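Grout, Vinegar and My Big Cleaning Mistake

October 31, 2020

Hello again from Baltholm! A lot of you wrote back after the August issue asking about grout, so grout it is. I've been putting this off for a while, partly because my own kitchen floor was in no state to be giving anybody advice. 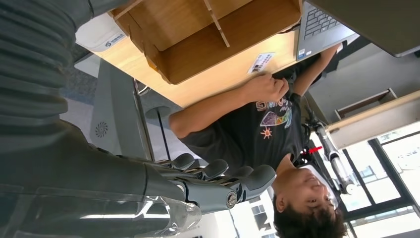
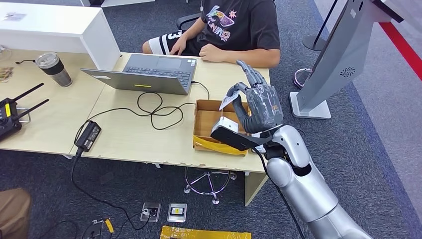 A light wood desk, seen twice.

So, the kitchen floor. It's plain ceramic tile, cream colored, with what I had always believed was brown grout. I've lived in this house for years and never gave it a second thought. Then I pulled the stove out to get at a dropped spoon and found a strip of floor back there with pale gray grout. Pale gray! The brown was just us - years of mopping, spaghetti sauce and boots.

My first move was the wrong one, and I'm telling you so you can skip it. I filled a spray bottle with straight white vinegar, soaked the whole floor and went off to make lunch. Vinegar is an acid, and cement grout doesn't like acid. It won't fall apart after one go, but if you keep at it the surface gets rough and sandy, and rough grout grabs dirt faster than smooth grout does. Mine looked a little better for a couple of days and then worse than before. And please don't try it at all if you have marble or limestone, where one splash can leave a dull spot you'll be looking at forever.

What worked was much more boring. I swept, and then I vacuumed with the brush head, because loose grit turns into mud the second it gets wet. I mixed baking soda with enough water to make a paste like thick pancake batter, spread it along the lines with an old toothbrush, and left it for 30 minutes. Then I scrubbed with a stiff nylon brush. Don't use a wire one, it'll scratch the glaze and leave little gray marks on the tile.

Work in small patches. I did a square of floor maybe as big as a bath mat, wiped it up, rinsed it and moved on. If you paste the whole room at once, half of it dries to a crust before you get there and you end up scrubbing twice (ask my knees). A folded towel under you is fine, but gardening knee pads are better.

Rinsing matters more than I used to think. I change the water every time it looks cloudy, which feels like a lot of trips to the sink. Any soap or soda left in the grout dries sticky and you're right back to brown by the holidays. I go over it once with a wet cloth, once with clean water, and then dry it with an old bath towel that I push around with my feet.

For the really stubborn bits by the back door I used oxygen bleach, the powder kind you stir into warm water. It sat for 40 minutes, and the color that came up was disgusting and deeply satisfying. Open a window, wear gloves, and please never mix any bleach with vinegar or ammonia. Try a hidden corner first if your grout is dyed.

The last step is sealer, and I'll admit I had never sealed grout in my life. You wait until the floor is completely dry, a full day at least and longer if it's damp out, then brush the sealer onto the lines and wipe the extra off the tiles before it hazes. I did 3 thin coats. To check whether yours needs it, put a few drops of water on a grout line. If they sit up in beads, you're good. If they soak in and leave a dark spot, it's time.

My aisle at the store has a whole wall of steam mops now, and several of you asked about those too. I borrowed one and liked it for the bathroom, but I wouldn't use it on cracked or crumbly grout, or on a floor that isn't sealed. Steam goes into every little gap. Once a month is plenty for me, with a damp microfiber mop in between and a squirt of dish soap in the bucket when things get greasy.

Next time I'll get into shower doors and that white film that never seems to go away. If you have a trick for it, hit reply and tell me, and let me know what your water is like too - ours is so hard it could stand up by itself. Now I'm off to put the stove back where it belongs.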